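In Praise of the Bamboo Mat

I have slept on a bamboo mat for seven summers now and I would like to convert you. You don't need any equipment. You don't need to plug anything in. You take the top sheet off, unroll the mat over the mattress, lie down, and within a minute you are wondering why your whole childhood was spent peeling yourself off damp cotton in July.

My first one came from a shop called Lornadetti, over in Surness, which sold mostly lampshades and had three mats standing in an umbrella bin by the door. I bought it because I was curious and it was cheap. I carried it home on the bus like a bazooka and my whole household laughed at me, and then one by one they came in to "test" it, and by the end of the week I had to go back for another.

What I love about a woven mat is that it is firm and cool and a bit stern. A mattress lets you sink, and sinking is lovely in November, but on a hot night every inch you sink is an inch of you wrapped in warm stuffing. The mat holds you up on top of all that. Air gets under your back. You roll over and the new patch is cool again, and you can do this all night long (I do!).

People tell me it must be uncomfortable. I think they're picturing a park bench. Give it three nights. The first night you will notice it, the second night you will notice it less, and on the third you'll be asleep before you have an opinion. Side sleepers may want a thin towel under the hip, and I won't hear a word against them for it.

Now, the other half of my argument, and the half I get most worked up about, is the quilt. A mat on its own can look a little severe, like a bed in a monastery. So put the loudest quilt you own at the head of it! I'm serious. All those long tan lines are begging for company, and a tasteful beige throw does nothing for them. Pink, red, turquoise, yellow, cartoon monkeys - bring them all in. A small bedroom especially can take it, as the bed is most of what you see anyway. 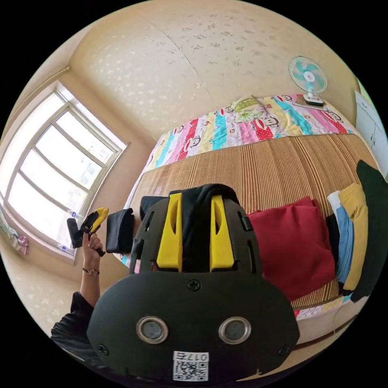 Making the bed around it

I fold clothes on mine, and it has spoiled me for every other surface in the house. Fabric slides on a mat. A black T-shirt laid on a bedspread disappears into the dents and comes up covered in fluff, while on bamboo you can see its edges and square them up properly. I do the whole family's laundry there now, standing at the side of the bed with the radio on, and I have come to look forward to it, which is a sentence I never expected to type.

Caring for the thing takes hardly any time. Wipe it along the grain with a damp cloth and let it dry flat before anyone lies on it. Keep it out of strong sun or the strips get brittle. When the weather turns, roll it, don't fold it, and stand it in a closet. Mine goes behind the coats with an old pillowcase pulled over the end.

There is a catalog from Grunel that lists a "cooling sleep surface" at 486 dollars, with a pump and a hose. I'm sure it is very clever. My second mat cost me 42, and the worst thing that has ever happened to it was a glass of grape juice. It still has a faint mark near the foot and I've grown fond of that too.

It's only 2nd March as I write this, and there is frost on the car, so I know I'm early. But the good wide ones sell out first, and you want one that reaches both sides of the mattress. Measure your bed tonight. And if there's a ridiculous quilt in the top of the closet that someone made you put away, get it down while you're up there.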